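Re: [hall-users] Replacing the floor in the small hall
From: Engelbert Ammann
Date: December 2020

Guido Villa wrote:
> The Dirisska quote is in. They say sanding won't do and we
> should have all 62 square metres taken up and relaid, for
> 2,394 plus VAT. I think we should just say yes before the
> price goes up again.
> Guido

Guido, I'm not convinced. A firm that sells new floors has looked at our old one and decided we need a new floor. Did they lift a single board? Maricel was there in November and says the visit was over in nearly ten minutes, with no damp meter in sight.

The two creaky patches by the radiator have been there as long as I have. Creaking means a loose nail to me. I'd want a good deal more than that before ripping up the rest.
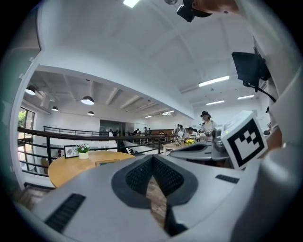
Does a worn finish mean the boards have to go?

Only if they have already been sanded so often that there's little wood left above the tongues. You can check by pulling up a threshold strip and measuring.

The "ten-year guarantee" doesn't impress me either. Read the second page: it leaves out damp, heavy furniture and "unsuitable footwear", so pretty much everything we do in there.

Could Italo ask Kulkarni for a price on sanding and sealing only? And please don't sign anything until we've seen it.

Engelbert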